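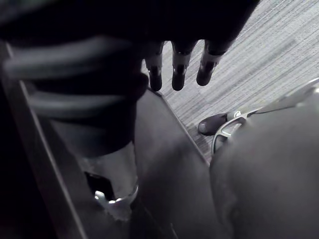
Figure 1. Low-pile carpet in light gray, with a silver metal frame.

Tosow Institute of Hospitality Studies
Room Care and Linen Presentation
Handout for Unit 11: Hanging Textiles and Adjacent Floors
Revised 4/16/24

Scope of the unit

Unit 11 covers the towel bar, the towel, the wall behind them, and the floor that a room attendant crosses to reach them. Students should have completed the unit on bed linen and should already be familiar with the inspection sheet used in the Guillot practice suite. The sheet will be used again in the practical assessment, with the two added columns described at the end of this handout.

Bathroom textiles and dry-area floors are taught together in this course. In most properties the same attendant is responsible for both, and a large share of inspection remarks concern the place where the two areas meet. Lint carried from a towel onto carpet is the most common remark in the Dridum reports discussed in the first lecture. Of the 1,151 room checks in that set, 400 included at least one remark on lint, and in many of these the towels themselves had passed.

1. Floors

Low-pile carpet is easy to walk on and easy to vacuum, but it shows direction. After a pass with the machine the pile lies one way, and the light picks out the strip where the next pass began. A pale band across a gray carpet is therefore not automatically a stain or a sign of wear. The student should look at it from the opposite side of the room before entering anything on the sheet. If the band changes or disappears, it is recorded as pile direction and no further action is required.

Metal-framed furniture needs separate attention. Where a curved frame comes close to the floor, the vacuum head will not follow the curve, and dust gathers in a narrow line. Use the crevice tool along the metal, then finish with a dry cloth. Polished metal should be wiped lengthwise, with the bend left for last. Do not spray cleaner directly onto a frame that stands over carpet.

Footwear is covered by the general rules of the practice suite. Closed shoes with a clean sole are required at all times, and students coming from the wet area must step on the mat before crossing the carpet.

2. Walls behind the bar

Stone-look surfaces vary a great deal, and students are often too confident in naming them. Tile, printed panel, and natural stone can look alike at arm's length and do not tolerate the same products. Unless the property's material list is at hand, write "stone-look" on the sheet and use a neutral cleaner on a soft cloth. Acid cleaners, including the descaler kept on the cart for shower glass, must stay away from any surface that has not been identified.

A pale wall behind a dark bar has one practical advantage: the bar serves as a level line. Stand directly in front of it, at a distance of two steps, and compare the lower edge of the towel with the bar. Any difference is easily seen from this point. From the doorway it may not be seen at all.

Water marks on the wall are removed before the towel is hung. An attendant who hangs the towel first will have to take it down again, and a towel that has been handled twice seldom keeps its edge.

3. Towels and the bar

The following terms are used throughout the unit. The face is the side of the towel turned toward the room. The fall is the length of fabric below the bar on the face side, and the back fall is the length on the wall side. The fold line is the line that rests on the bar.

For a single towel on a single bar, the course standard is as follows:

The fold line rests fully on the bar, without twisting at either end.
The fall and the back fall are equal, unless the property asks for a longer face.
Side hems are vertical and any label is on the wall side.
The face is smooth. It has been flattened by hand and has not been pulled.

The last point needs some explanation. Pulling on the lower hem will straighten a crooked towel quickly, but it also shifts the fold line forward, and the back fall becomes short. The correction is made higher up. Both hands are brought to the face of the towel at the same height, the fabric is taken lightly on each side, and the whole towel is eased along the bar until the hems agree.

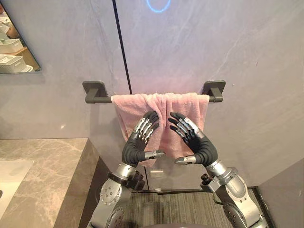 Working with both hands also keeps the load on the bar even. Wall fixings are designed to carry a hanging textile and are easily loosened by repeated pulling at one end. Students who notice movement in a bar should stop, leave the towel in place, and enter the fault in the maintenance column. Tightening a fixing is outside the duties of the room attendant, and it will cost marks in the assessment if attempted.

Color deserves a short note. White towels show soil, while pink, sand, and other light tints show uneven fading, particularly along the fold line of a towel that has been stored on an open shelf. Tinted towels should be rotated so that the same fold is not exposed week after week. When two tinted towels are hung in one room, compare them side by side in daylight before hanging. The Sekness color card is available at the linen desk for this purpose and must be returned to its sleeve after use — the samples fade as readily as the towels do.

Damaged towels are sorted into three groups: loose loops, open hems, and stains. A loose loop is cut with scissors level with the pile and the towel goes back into use. An open hem is sent for repair. Stained towels are set aside without further treatment by the attendant, and are never used as cleaning cloths in guest areas, whatever their condition.

4. Order of work

Wall, bar, towel, mat, carpet. The order moves downward and outward, so that lint and drops fall on surfaces that have not yet been finished. In rooms with a very small wet area the mat may be lifted before the towel is hung. No other change to the order is accepted in this unit.

5. Practical assessment

Each student will prepare one bar and the adjoining floor area. The added columns on the inspection sheet are headed "Fold line" and "Transfer." Under "Transfer," record any lint, water, or product found outside the area where it was used, including on furniture frames.

Reading before the next session: chapter on absorbent textiles in the course reader, with the table of wash temperatures. The unit on robes and slippers has been moved to November.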